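FOR RELEASE 12/05/2023

Kumsa College Opens Nominations for Athletic Hall of Honor and Alumni Archive

Kumsa College will accept nominations for its Athletic Hall of Honor through the end of the current academic year, the Office of Alumni Records said. The program covers former varsity athletes, coaches and team managers who were enrolled or employed at the college for at least two consecutive semesters. Up to six people will be inducted in the first class.

The Hall of Honor is paired with the Trultik Archive, a searchable record of college rosters, box scores and yearbook pages. Scanning began in November and has so far covered 63 bound volumes. Another 19 volumes are held for repair and will be added as binding work is finished.

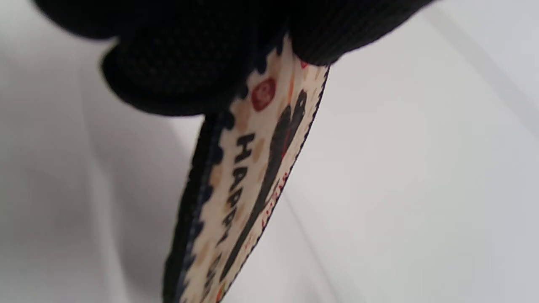 Who may submit a nomination?

Any graduate, former student, current student or employee of the college may submit one, and family members may nominate a deceased athlete. Self-nominations are not accepted.

Each nomination must include the nominee's full name at the time of enrollment, sport or sports, years of participation and a written statement of no more than two pages. Supporting material such as clippings, programs and team photographs may be attached. Originals will be scanned and returned by mail - nominators should not send framed items.

"The junior college years are the weakest part of our records," said Suqin Long, director of alumni records. "We have scores for most home games in that period and almost nothing for away games. A nomination with dates and opponents lets us check one source against another."

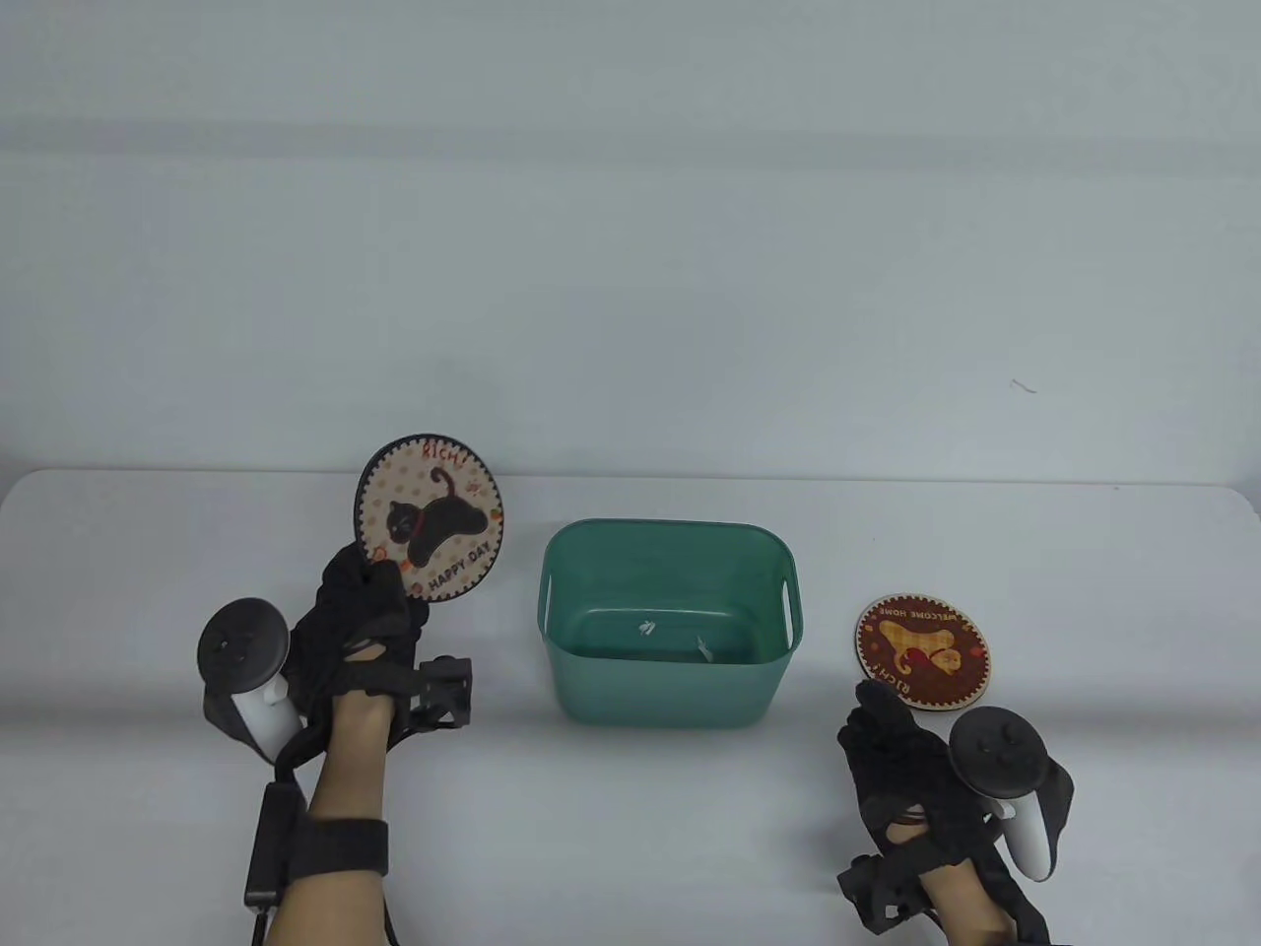
Memorabilia donations are handled separately from nominations. The archive will take uniforms, medals, printed programs, correspondence and student publications dating from the founding of the college to the present. Small souvenir items are accepted when they can be tied to a team, class or campus event. A round coaster printed with a black cat in a red collar, for instance, would need a note stating the event and year before it could be cataloged. Items without such a note are recorded as unidentified and are not placed on display.

Nominations will be scored by a seven-member panel on athletic record, academic standing and later service to a school or community. Mitiku Lemma, a former distance runner and assistant coach at the college, will chair the panel. Nominees not selected remain eligible for three further cycles without resubmission. 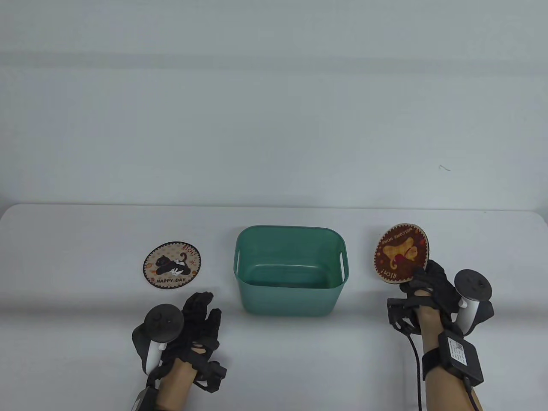

Scores are submitted independently and averaged. In the event of a tie, the nominee with the earlier year of enrollment is selected. Panel members may not score a former teammate or relative.

The display will be installed in the lobby of Damivow Gymnasium and will hold 30 plaques, with 20 of the positions reserved for future classes. Timeck, a display contractor, will produce the plaques and wall panels. The lobby will remain open during installation.

Nomination forms are available from the Office of Alumni Records and at the gymnasium ticket window. Completed forms may be returned in person or by mail.

Contact: Suqin Long, Office of Alumni Records, Kumsa College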